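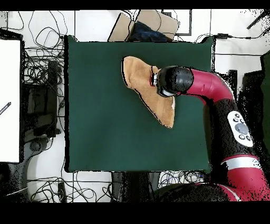
Beverley Clegg asked after the first lecture whether it would not be better to collect only the perfect examples and throw the rest away. She has a point, and many teams work in this way, but I would like you to wait with this decision until you have read section 3.

Handout 2: Gathering examples for a learning system
Course unit: Learning from demonstration
Sep 14, 2020

1. What is one example?

In this course one example (we also say one episode) is a complete record of one try at the task, from the start position of the arm until the operator presses stop. It contains the camera pictures, the joint angles, the state of the gripper and one line of text which says what the task was. If one of these parts is missing, the episode is not an example and it goes to the folder "incomplete". Please do not repair it by hand. Last year a group filled in missing gripper states by guessing, and their policy learned to close the fingers in the air.

Our task for the next 7 sessions is handling of cloth. Cloth is a difficult material for a beginner, I know this. A box has the same shape each time you put it down, and a towel does not. For the same reason you will learn more about the quality of data from a towel than from a box.

2. Start positions

The most common mistake is that the operator puts the cloth down in the same way every time. People do this without noticing it. After twenty episodes the hand has a habit. The learning system then sees a very narrow part of the problem, and when a stranger throws the towel on the table, it fails.

We use the start cards. Before each episode, draw one card and prepare the cloth as it is written: flat, folded once, folded to a triangle, bunched, or dropped from the height of your elbow. Also turn the cloth by the angle on the card. Write the card number in the log before you begin the episode, not after.

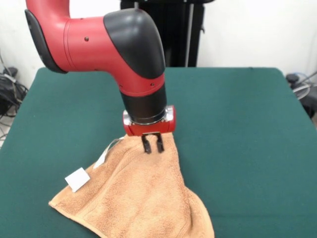
The grasp point must be chosen by the operator and then kept. If you change your mind during the approach, stop and begin a new episode. An arm which goes down, hesitates and moves to the side gives the system two answers for one question. A short pause of the hand is no problem, the filter in Prata removes it.

3. Failed episodes

Now I come back to the question of Beverley. We keep three labels: good, recovered and failed. "Recovered" means that the grasp was lost and the operator made it again in the same episode. These are very valuable for us, more than I believed when I started to teach this subject. A system which has only seen success does not know what to do when a corner of the cloth slips out.

In the Clemis set, which you will use for the exercise, there are 953 episodes with the label good or recovered. The failed ones are in a separate list. You should train once with the recovered episodes and once without them, and compare. Do not use the failed ones for training in this exercise, but do look at them, at least an hour.

4. Rules for the session

Work in groups of 2. One person operates, the other one keeps the log. Change places after every block.

Check the clock of both cameras before the first episode. If the clocks differ by more than one picture, restart Sosto and check again.

Do not move the cameras. If somebody touches a camera by accident, write it in the log with the time and do the calibration again.

The person with the log decides the label. The operator is often too kind to his own work, or too strict.

Keep your hands away from the table while the arm is enabled, also when it stands still.

5. What to hand in

Each group delivers 300 episodes, uploaded to Flondeo in the folder with your group number. Together with them I expect one page of text. Describe which start cards gave you the most trouble, which episodes you disagreed on, and what you would change in the label rules. Graphs are welcome but not necessary.

Groups which are missing episodes at the end of the last session can use the open lab in the evening. Please write your names on the list at the door before you come.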